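One Bowl Is Enough
Opinion, by Marijke Van Dijk

My mother had one mixing bowl and she made everything in it. I have a cupboard of bowls, and last Saturday I took all of them out and asked myself which ones I really use. The answer was a little embarrassing for me.

Shops like Dikier and Van Loon want us to buy sets. A set looks very nice on the shelf, the small one sleeping inside the big one. But in my kitchen the small one is always too small, and to reach the big one I must lift four others. My neighbor Ward Claeys does not agree with me. He says a person who bakes needs at least three. Maybe he is right for bakers, but most of us make a salad, some pancakes and, in November, too much soup.

I would like to defend the simple plastic bowl. It is light, it does not break when a child drops it, and it costs less than a lunch. People say it looks cheap on a table. I think a bowl in a strong color, on a clean white surface, looks better than a heavy one that is surrounded by many other dishes. It should be deep, so the flour stays inside, and it should be round, so the spoon finds every corner that is not there. 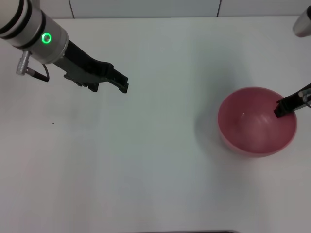
Pink, round and plastic.
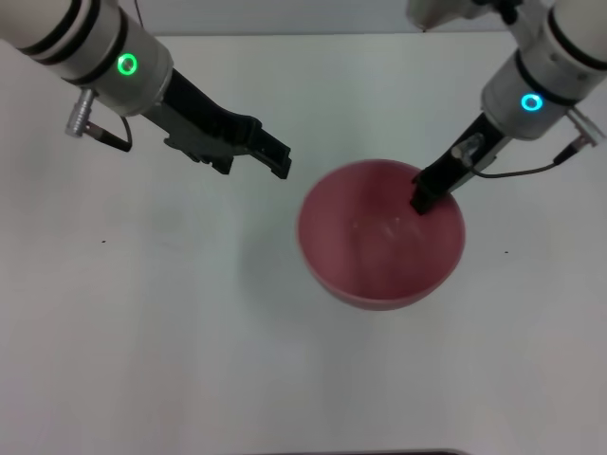
Can a plastic bowl be used for hot soup?
It depends on the plastic. Look under the bowl for the maximum temperature, and if it says 80 degrees Celsius or nothing at all, let the soup cool in the pot first.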